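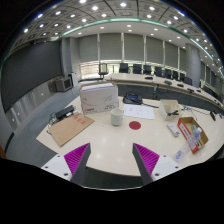 White mug, big table. Monday.

OK quick one because I have to be out the door by six and I promised a coffee update. So. Coffee update. I quit for all of March and now it's over and I have opinions, most of them not finished.

Background for anyone new. I was drinking a lot. Not a scary lot, I thought, until I went through the bank app one night when I couldn't sleep (ha) and added up what I'd spent at Flerwood in a month. $268. At one coffee place! That's not counting the beans at home or the stuff from the machine at work, which is free and tastes like it. I sat there at 1:30 in the morning, wide awake, looking at $268 and thinking, well, there's your problem. Both of them.

So the rules. No coffee, not even decaf. Black tea ok but only before noon. Green tea whenever. Chocolate is food and doesn't count, don't write to me about it.

First three days. Awful. I'd read about the headache and figured it would be like a regular headache. It isn't. It sits behind your eyes and sort of leans on you. Day two I went to bed at 7:40 pm with the lights on and my shoes on. Day three I cried at a grocery store song. Not a sad song, it was the one about the holiday sale on hams. Tylenol helped some. Lying on the bathroom floor helped more, it's cold tile, highly recommend.

Also I was mean. I want that in the record. My sister called to ask about Easter and I said "what about it" in a voice I haven't used since I was fifteen. She waited a second and said she'd call back in April. Fair.

Day four I woke up and the headache was just gone. Nothing gradual about it. I kept waiting for it, like when the neighbor's car alarm stops and you're still lying there tensed up. Made eggs. Ate the eggs. Looked out the window at the bird feeder like a retired person. It was 6:15 and I'd never been so bored in the morning in my life, because what do you do with your hands?

That was the part I hadn't planned for. The taste, fine, I missed it, but what I really missed was having the thing to do. Grind, boil, wait, pour, wait again, carry it to the chair. That's fifteen minutes I didn't have to think about. Without it I just sort of started the day, right away, in my socks. I unloaded the dishwasher. I answered an email from my landlord before seven and I think it worried him.

By the second week I had a replacement going. Tea, obviously, but the loose kind so there'd be some fuss involved. Got a tin of Uka from the import shelf at Abbasi, which is the little grocery by the Closindale post office, the one with the good flatbread. Smoky, kind of like a campfire that somebody put an orange in. I hated it for four days and then I was out of it and panicking, so that tells you how my brain is built. Tarık Yalçınkaya told me I was making it too weak and also too fast, and that a person should sit down for it. So I started sitting down for it. Slightly annoying how right that was.

Work was harder then home. At home I can be weird in private. At work the whole afternoon was built around coffee and I never noticed. 10:30, walk to the machine. 1:15, walk to the machine. 3:00, somebody says "anybody want to get out of here for a sec" and four of us go down the block to Flerwood and complain about the same two people. Take the coffee away and you're still allowed to go, but you're standing there with nothing, and the girl at the register looks at you like you're going through something. I got a steamed milk once. A steamed milk! Four dollars and fifty cents. I'm a grown woman.

I switched to water in the afternoons and just carried it along on the walk. Works okay. You do have to pee constantly, plan your meetings.

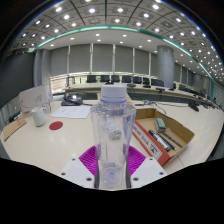 Uzma Janjua wrote under the last post that I was going about it all wrong and should have tapered. Half a cup less every few days, mix in decaf, be down to zero by the end of the month with no headache at all. "You did it the hard way and then blogged about how hard it was," is how she put it, and then a smiley. I have read this several times. Uzma, you're right. I would never have managed it though. I know me. If I'm allowed half a cup I'm going to spend the entire day in negotiations about what size the cup is.

OK the sleep thing, since most of you asked about the sleep thing.

It got better, but not when I expected and not as much as the internet promised me. Week one I slept like a log, but a sick log. Week two was worse than before, I was up at 4 every single night with my heart going, no idea why. Week three something settled. I'd get into bed at 10:30 and I'd be gone by 10:45 and if I woke up I went back under. I had forgotten about that! The going back under. For years I've treated waking up at 3 as the end of the night, you just lie there and plan your funeral until the alarm.

Dreams got loud. I don't know if that's a thing. I had one where I was responsible for a horse at an airport and had to fill in a form about it, and the form kept asking for the horse's middle name. Woke up tired from that one.

Things that did not improve: my skin, my patience in traffic, the email situation. I had it in my head that with a clear mind I'd finally go through the inbox. I have 1,373 unread as of this morning. It was lower when I started. Clear mind looked at it and closed the laptop.

Money did improve. Obviously. I put the Flerwood money in an envelope, real cash, because Sylvie Zacharias swears by envelopes and I wanted to see what the fuss was. By the end of the month it was thick enough that I didn't like having it in the house. Then I bought new tires. So it's gone but I drive over it every day.

And then the thing I keep trying to explain to people and doing badly. My afternoons got flat. Not tired flat. More like level. Before, I'd have this huge bright hour from 10 to 11 where I could do anything, call anybody, fix the spreadsheet, and then by 2:30 I'd be dragging myself along the wall until the next cup. In March I didn't get the bright hour. I missed it a lot. I'm not going to pretend I didn't. But 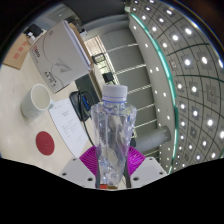 there was no 2:30 either. It'd be 4 o'clock and I'd look up and think oh, it's 4, and I was the same person I'd been at lunch. Not brilliant but steady. I got more done, I think, though it felt like less, because none of it came with trumpets.

Illia Sydorenko did the month with me, by the way, and got completely different results. No headache at all, zero, the jerk. But he said he couldn't taste anything properly for two weeks and everything he cooked was oversalted, and he went back to espresso at 12:01 am on the first. Set an alarm for it. Sent me a picture. So don't go by me, don't go by him, people are just built differently I guess.

Tudor Pîrvu quit years ago and never went back and claims he doesn't even like the smell now. I don't belive him. I've seen his face when we walk past the roaster.

Couple of practical things if you want to try it, and then I really have to go.

Pick a dull stretch. I started on a week with a deadline and a dentist appointment, which was dumb. Start on a Friday night if you can so the worst of it lands on the weekend and only your family has to see it.

Tell people. I didn't tell anybody at work until day three, and by then two of them thought I was mad at them.

Put the grinder in a closet. Mine was on the counter the first week and I kept petting it.

Eat breakfast. I used to think I wasn't hungry in the morning. I was, the coffee was sitting on it. By week two I was starving by 7 and eating like a farmhand. Toast, eggs, the flatbread from Abbasi with cheese. Gained a little and don't care.

And watch out for soda, it sneaks in. I had a cola with pizza in week two and was up till one organizing the spice drawer. It did need it.

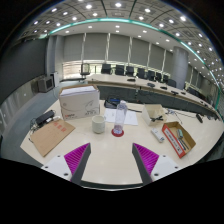

So am I back on it? One cup, mornings, at home, sitting down. That's where it's landed for now. I had the first one on the first of the month and I'd built it up so much that it was sort of a letdown, and then about twenty minutes later I felt like I could lift the house. Called my sister. We talked about Easter for an hour and I'm bringing the potatoes.

I haven't been back to Flerwood for anything except a muffin. The 3:00 walk is still on, we just go around the block by the river now, and the complaining is about the same quality.

The tea stays too. I ordered two more tins of the Uka because Abbasi was out again and I got nervous. If anybody knows a place on the east side of Closindale that carries it, put it in the comments please. Also still looking for a kettle that doesn't scream. Mine screams. Not the cute whistle kind either, it sounds like a gull, and the downstairs neighbor has started bringing it up at the mailboxes.

Next post is the potatoes, probably. Gotta run, it's 5:52.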